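When the simulator says yes and the floor says no

The software lead at Plilum keeps a short list of bugs that cost the company more than a week. At the top of it is one the team calls the Trurnedov fault, after the navigation module where it was found. It made a household robot believe it had stopped when it had not.

"It wasn't dramatic," she says. "No smoke, no broken glass. A run in the simulator would end, the score would say success, and if you looked at the wheel log you'd see the base was still creeping forward."

Plilum is a small firm that writes control software for mobile robots that fetch and carry at home. Most of the work happens in a simulated apartment, where the robot is sent from room to room to find things and bring them back. Her team ran 700 simulated trips in January before a release, and the release passed. A customer trial of the same version was due to start 14 days later.

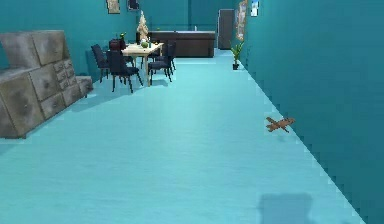 The fault sat in the code that decides when a trip is over. When the robot came within a set distance of its goal, the planner marked the trip as finished and sent a stop command. A separate process, Agbeko, handled obstacles. If Agbeko happened to be steering around something at that moment, it held the wheels, and the stop command was dropped. In a room like the main one, with a toy airplane lying on the floor near the right wall and a plant in a pot farther along it, there is plenty to steer around. The planner sent its stop once, never checked that it had been obeyed, and closed the trip.

"Everybody assumed the other half would deal with it," she says. "The planner people thought a stop was a stop. The obstacle people thought that if a stop mattered, it would be sent again. Both are reasonable things to think if you don't talk to each other."

She found it by accident. She was looking into a complaint that trips through the dining area used more battery than expected, and had opened the wheel logs to compare speeds. In one log the trip ended and the numbers did not go to zero. The base kept moving for 30 seconds at walking-frame speed, as she puts it, until the simulator reset the room for the next trip.

"My first thought was that the log was wrong," she says. "I spent most of a day trying to prove the log was wrong. I'm not proud of that day."

The reset was what had hidden the problem. Every trip began from a clean start, so whatever the robot did after the score was recorded was thrown away. The tests measured where it was when the planner said it was done. They did not measure where it was a little later.
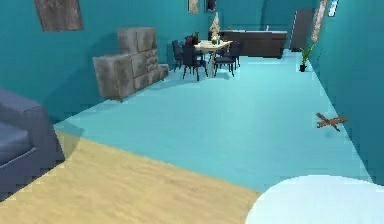 She stopped the release that afternoon. It was not a popular decision. The trial partner, Hovik, had already cleared a space and scheduled people to be there. She called them herself and told them that the robot could keep driving after it reported being parked, and that she did not yet know how often.

"They asked if it could hurt someone," she says. "I said it was slow, and it had a bumper, and I still wouldn't want it behind my mother while she was standing at the sink. They stopped arguing after that."

The next step was to find out how bad it was. The team changed the simulator so that it kept running after each trip and watched the base until it was at rest. Then they repeated the whole January set. Most trips ended cleanly. The bad ones were clustered in places where the goal was close to furniture, and in particular where the robot had to come in at an angle between chairs.

Tables turned out to be the worst. Chair legs are thin, and Agbeko would lose one and pick it up again as the robot turned, so it was often still making small corrections when the planner called the trip finished.

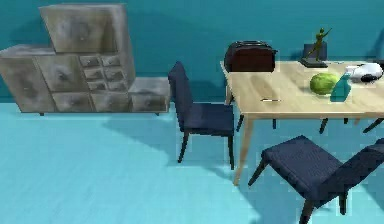
The obvious repair was to give the planner the last word and let a stop command override everything. She says two engineers had that written by the next morning, and she turned it down. There are moments when the obstacle code needs to move the base a little, for example to back away from a person's foot, and a stop that could never be refused would have taken that away.

What they did instead was duller. The stop is now repeated until the wheels report zero, and the trip stays open until they do. If they have not reported zero after 2 seconds, the motors are cut by a separate watchdog that neither the planner nor Agbeko can talk to. The trip is then scored as a failure, even if the robot is standing in exactly the right place.

"That last part caused more discussion than the fix did," she says. "Our success rate went down. It looks bad on a chart. But the old number was counting trips that hadn't ended."

She also had the test set changed. It used to be weighted toward the big room, with long clear drives, and small rooms were treated as a formality. Bathrooms now get as many trips as anywhere else - partly for the tight space beside the toilet and sink, and partly for low things such as a bucket set down by the wall.
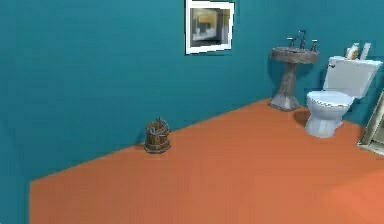 What changed afterward

The trial with Hovik went ahead later in the spring, with the new version and with a person holding a stop button for every run. The watchdog fired once. The cause was a wheel sensor that had come loose and was reporting movement while the robot stood still, so the cut was not strictly needed. She has left the case in the records as a failure.

Every fault report at Plilum now has to include what the robot did after the task was over, and the simulator no longer resets a room while anything in it is moving. New hires are given the original log to read in their first week, without being told what is wrong with it. Some of them see it right away. She didn't, she says, and she had the file open for an hour.

Asked whether she trusts the simulator less than she used to, she says no. The simulated wheels did what the real ones would have done, and the log recorded it correctly.

"It was all in there," she says. "We had written a test that quit watching too early, and then we believed the test."

The team is now working on doorways, where the robot sometimes waits too long for a gap that is already wide enough. She expects that one to take until the summer.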